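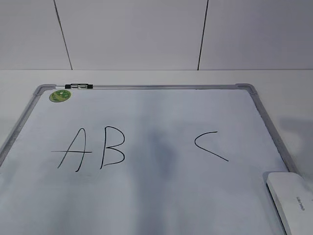
A whiteboard on a table.

The Chapter Break Is Part of the Sentence

Jun 14, 2022

Most discussion of the novel treats the chapter as packaging. Reviews describe plot, character and style, and if chapters come up at all it is to report that they are short. I think this is a mistake in method. A chapter break is a mark on the page that tells the reader how to read, in the same class as a period or a paragraph indent, and it ought to be described with the same care.

Consider what the break does at the level of the clause. A sentence that ends a paragraph gets a small amount of extra weight. A sentence that ends a chapter gets a great deal more, whether or not it has earned it. The white space holds the reader on the last words. Writers know this and many of them overpay for the effect: the door opens, the telephone rings, the sister says the one thing she had agreed not to say. Read in sequence, such endings begin to look alike, and the break stops working as punctuation and becomes a volume control.

The opposite practice is rarer and, in my view, better. The chapter ends on a sentence of ordinary weight, somewhat after or somewhat before the event the reader would call its climax. Middlemarch does this often. The effect is that the white space falls on a household matter, and the reader has to decide what the pause is for.

I became interested in the question through two editions of the same novel, a long family story set in a harbor town, which I have taught from for several years. The first was issued by a small press in Gistulport. The second is the Saltska reprint, which is the one students can still buy. The Gistulport text numbers its chapters and starts each of them on a new page. Saltska, presumably to save paper, runs them on, with the number set between two blank lines. No word of the text differs, so far as I have been able to check. The books read differently.

The clearest case is the passage on page 145 of the first edition (page 166 of the reprint, where the type is larger). The mother is counting out spoons for a dinner that several of her children will not attend. The chapter stops while she is still counting. In the Gistulport setting, the rest of the page is blank, and the next chapter, which takes place after her death, begins overleaf. In the Saltska setting, the funeral is visible before she has put down the spoons. A reader's eye takes in the next paragraph whether it wants to or not. What had been a gap becomes a juxtaposition.

I do not claim that the first arrangement is correct and the second is an error. There is a reasonable case for the reprint. The novel moves among the thoughts of the family with very little warning, often within a single sentence, and a continuous setting carries that habit across the chapter line. My claim is narrower. A critic who quotes the passage without saying which edition is in hand has left out part of the evidence.

The usual objection is that layout belongs to the publisher and interpretation should concern itself with the author. This assumes a clean division of labor that the record does not support. Serial novels were cut to fit their installments, and their authors wrote with the cut in mind. Spelling, italics and paragraphing have all passed through other hands, and we discuss them anyway.

Digital text makes the matter more pressing. A reader who sets her own type size decides, without meaning to, how much blank space follows a death. Some files drop the page break altogether. I would ask two things of publishers: that the note on the text say how chapters were divided in the first printing, and that digital files keep at least a forced new page where the first printing had one. Neither request is expensive. As for critics, a short phrase in parentheses would do — "new page," or "run on" — after any quotation that crosses or closes a chapter.

Contact | © 2022 Cakamton Essays | Back to top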